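Bañez Family Recipe Cards: a transcribed collection

Welcome, and thank you for stopping by! This folder holds the typed-up text of 945 handwritten recipe cards that came out of two kitchen drawers and a biscuit tin, most of them written by Remedios Ambrosio over the many years she cooked for the Bañez household (and, from what her handwriting suggests, often while stirring something with the other hand).

What you'll find inside

The main file is cards.csv, with one row per card. Each row has a card number, the title exactly as written, the ingredients, the method, and a notes column for anything in the margins. There is a second, smaller file called people.csv that sorts out who is who, which you will need sooner or later, as there are two different aunts called Baby and they did not agree about vinegar.

Spelling has been left alone. If a card says "brocoli" then so does the file. We did add a column called title_clean, where the titles are tidied up so that you can search them without guessing, and that is the one I would start with if you are only here looking for the leche flan.
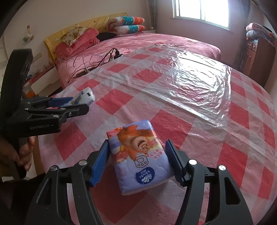 Amounts were the hardest part by a long way. Remedios measured in a particular blue cup that broke in a move, and a good many cards simply say "1 cup blue." Jomar Cruzado cooked his way through enough of them to settle on a little less than a standard cup, and his working figure is in the amounts_guess column. Please treat it as a guess! The rice dishes come out fine with it, but the cakes are touchy, and I have had one sink in the middle on me twice.

How the typing was done

Angelica Rivera and Chaminda Mridha typed the cards between them, then swapped piles and checked each other's work. Where they couldn't agree on a word, it sits in square brackets with a question mark after it. There are 54 of those left as of the February version. If you can read one that we couldn't, do write in and tell us, even if you are only fairly sure.

Known problems

Cards 30 and 31 are two halves of the same recipe and should be read together. Three cards have a title and nothing else, and we kept them anyway. Oven settings are missing on most of the older cards, which say things like "hot" or "hot but not Sunday hot," and we haven't tried to turn those into degrees.

A few cards call for Clotamach, a baking powder we haven't been able to find in any shop. Reynaldo Rivera uses the ordinary kind in the same amount and is happy with his biscuits.

Using the cards

Cook from them, print them, change them, pass them along. If you put them in a book or on a website, please keep Remedios's name with them. Corrections can go in corrections.txt with the card number first, then the old wording, then the new. I go through that file every month or so, usually at the kitchen table after supper, and fold the fixes into the next version.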